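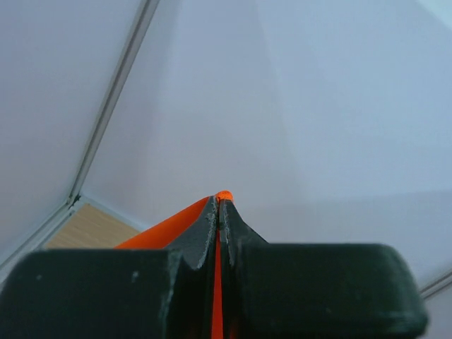
Household Advice: Care of Cloths and Linens

Looking after cleaning cloths and tea towels
Updated 6 October 2020

Tornstead Residents' Services issues the following guidance to all households. It replaces the sheet circulated in September and applies equally to flats with their own washing machine and to those using the shared laundry on the ground floor.

Sorting

Cloths used in the kitchen should be kept apart from those used in the bathroom at every stage, including in the wash. Many households find it simplest to give each room its own colour. Bright shades such as orange or yellow are suitable for general dusting and wiping, as they are easily told apart from white tea towels and are less often left behind on a shelf.

New coloured cloths may lose dye. They should be washed separately for the first 3 washes, and longer if the rinse water is still tinted.

Washing

Tea towels and cotton dishcloths may be washed at the hottest setting given on the care label. Thin synthetic cloths should be washed on a cooler programme and never boiled. Fabric softener is not recommended for any cloth intended for drying or polishing – it leaves a coating on the fibres and reduces the amount of water they take up.

Do not overload the drum. A load of small cloths should leave enough space for a hand to be placed flat on top of the dry items. Very thin pieces can be caught between the drum and the rubber seal and are better placed in a net bag with the top securely fastened.

Cloths which have been used with white spirit, linseed oil or similar products must not be put in a washing machine or tumble dryer. They should be laid out flat and singly, out of doors, until fully dry, and must not be left bunched up in a bin or cupboard. Residents who are unsure how to dispose of them should contact Hülya Sezer at the services desk.

Stains

Tea and coffee marks generally respond to soaking in cool water before washing. Grease should be treated with a little washing-up liquid, worked in with the fingertips and left for 20 minutes. Turmeric and tomato are more stubborn; drying in direct sunlight will often fade them, although coloured fabric may also fade.

Chlorine bleach should be kept for white cotton and should never be combined with vinegar or any other cleaning product.

Drying and storage

Shake each item out before hanging. Cloths that are put away damp will develop a sour smell, and a second wash is then usually needed. Heated airers are permitted in all flats, provided that a window is open and the airer is not left on overnight.

Folded tea towels should be stored in a drawer or lidded box away from the cooker. Thin dusters keep well rolled. Cloths with holes or fraying hems may be kept for shoe cleaning or for work on bicycles, but should no longer be used on dishes or worktops.

Enquiries

Questions on the shared machines should be addressed to Rhydian Bevan, extension 2336. Printed copies of this page are available from the services desk on request.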